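Hands First: Pictures from the Tellik Teaching Table

Welcome, and thank you for stopping by! I have been promising a gallery page for our fabric and clothing work since September, and it has finally reached the top of my list. If you have followed the Tellik project for a while you will know how we go about things, but for everyone who found us through the Ustetti newsletter, let me say a few words first.

We teach by hand. A person picks up a gripper, the same sort of two-fingered gripper the arm wears, and simply does the job with it. The gripper carries its own camera, and what comes out at the end is a recording of how a human being went about the task, seen from right down where the fingers are. We do a fair amount of remote control too (Ibsa Lemma is our best driver by a mile, and he will tell you so), but for anything soft we keep coming back to the handheld tools, where you can feel through your own wrist how much a thing is giving.

And soft things are what this page is all about. Boxes and blocks are lovely, they stay the shape you left them in. Knitwear doesn't. You go to pick up one fold and three more come along for the ride - or you pinch the very top and the whole thing slumps out of your grip on the way over.
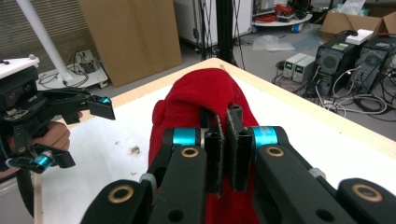

Adanech Yimer has been after us to slow down, and I think she is right. When you have done a pickup many times over you start to snatch at things, and an arm that learns from snatching will snatch. Her advice to newcomers is to come in with the fingers open wider than feels natural, stop for a breath, and then close in one smooth squeeze. She also likes people to switch hands now and then, which I am terrible at! My left-handed attempts look like somebody trying to eat soup with a fork, but Adanech keeps a few of the clumsy ones anyway, so long as the job gets done in the end.

The collection stands at 3119 demonstrations, of which 2000 are soft goods of one kind or another. Yatziri Bañuelos went through every last one of those and set aside 34 where the fingers were out of the camera's view at the moment of closing. Those will be done over. She has also written up a short guide on how to hold your elbow, and I do recommend it, even to people who believe (as I did) that they already know how to hold their elbow.

Caps have turned into a bit of a favorite around here. The brim is stiff and the crown is floppy, so you get two kinds of object in one, and people go at them in such different ways. Tien-fu Chuang always takes the brim. Zinash Chala goes for the crown, every time, and she and Tien-fu have been having a friendly argument over it for weeks. I have told them both that the arm should see plenty of each and make up its own mind.
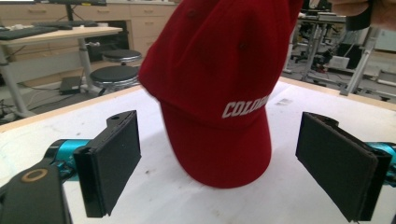 Red cap on the teaching table, brim down, with an open finger to either side.

More pictures will go up as I get through sorting them, and I'm slow at sorting, so please be patient with me. If you would like to try a session yourself, write to Zinash and she will find you a spot. Wear sleeves you can push up - loose cuffs get in the way of the camera - and bring along a hat or a scarf if you have one you don't mind lending. We can always use another.

2 comments | 34 shares

Recent galleries
Remote driving practice with Ibsa
Elum: first tries at folding towels
Alemayehu workshop, opening day
Building a handheld gripper from the kit

Contact the Tellik project | Copyright Tellik | Back to top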